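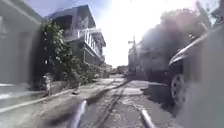 Securing a Motorcycle for a Ferry Crossing: Workshop Preparation and Deck Procedure

By Aicha Filali

Most damage to motorcycles on vehicle ferries is minor and comes from the straps: rubbed paint, a scuffed seat, a bent lever, a fork seal that starts to weep a week later. The notes below cover a road bike of ordinary weight on its own wheels, carried on an open vehicle deck with floor rings or rails. Bikes in vans and on trailers need a different approach and are left out.

Before the trip

Check the side stand pivot first. Clean off old grease with a rag and degreaser, look for an oval bolt hole, and tighten the pivot bolt to the value in the service manual. A stand with noticeable play lets the bike rock against its straps for the whole crossing. Replace a weak return spring now.

Tire pressures should be set cold to the normal road figure. Soft tires let the bike settle during the crossing, and the straps go slack by the same amount.

Measure the height of your bike at the seat and at the lower triple clamp and write both down. Strap length is much easier to choose at the bench than on a steel deck with a line of bikes behind you. For most machines, straps between 2 and 3 meters long are enough. Anything longer leaves a tail that has to be tied off.

Materials

Crew on many routes supply straps and do the tying themselves. Others hand you a length of rope and move on. Ask when booking, and carry your own set in either case. A workable kit is:

4 soft loops, sewn webbing, no metal
4 cam buckle straps, 25 mm wide
1 folded towel or a piece of closed-cell foam for the seat
1 wide hook-and-loop strap for the front brake lever
1 pair of thin work gloves
1 small flat block of hardwood for the side stand

Cam buckles are preferred over ratchets for light and middleweight bikes. A ratchet multiplies hand force, and it is easy to pull the fork down to its stops without noticing. If the bike is heavy enough to need ratchets, stop when the fork has used up a third of its travel.

I keep two sets in the garage. The Wandell straps have a rubber coating on the hooks, which protects powder-coated frames but swells if it is left in contact with gasoline. The Mansour set has bare hooks and a better buckle. I sleeved the hooks with heat-shrink tubing, two layers, and the sleeves have lasted four seasons.

Inspect webbing under a good light. Cuts at the edge matter more than fuzz on the face. Stiff, faded webbing has had too much sun and should be thrown out. Do not wash straps in detergent. Rinse in plain water, hang in the shade, and put one drop of dry lubricant on the buckle spring.

Marking the attachment points

Choose the points at home and wrap a turn of colored tape near each one. Good front points are the lower triple clamp or the fork legs directly beneath it. Handlebars are a poor choice on any bike with rubber-mounted risers. At the rear, use the subframe or the passenger peg brackets. Avoid luggage racks, exhaust hangers, brake lines and plastic grab handles.

Fit the soft loops before leaving the house and tuck them out of the way. With the loops already in place, tying down takes a few minutes. Check full lock in both directions to be sure that nothing catches.

On the deck

Ride on in first gear, feet ready. Painted steel with a film of salt water has little grip, and the expansion joints are worse. Park where directed, leave the bike in gear, and turn the bars to the left against the stop unless the crew says otherwise. Put the hardwood block under the stand foot if the plate there is uneven or ridged.

Use the side stand. A center stand puts the weight on two small feet and allows the bike to walk. Some operators still ask for it, and their instruction takes priority.

Attach the front pair first, with the straps running down and forward. Attach the rear pair down and back. Tighten in small steps, alternating sides, until the bike no longer moves when pushed at the seat. If the crew runs a single strap over the seat, place the towel under it and keep the buckle away from the tank.

Close the front brake with the hook-and-loop strap. Fold in the mirrors if they fold. Tie off loose tails. Turn off the alarm, or at least its tilt sensor, or the battery may be low by arrival.

Take tank bags and anything else held on by magnets or elastic. Vehicle decks are normally locked during the passage.

After the crossing

Release the rear straps first, then the front, keeping one hand on the bars. Remove the brake strap before anything else is packed.

Rinse the bike with fresh water within a day. Pay attention to the radiator fins, the underside of the mudguards, and the strap contact points, where salt and grit collect. Dry and oil the chain. Wipe the fork stanchions with a soft cloth and look for a ring of oil just above the seal.

Straps and loops should be rinsed at the same time and stored dry. A mesh laundry bag on a hook works well, with the foam rolled up inside it.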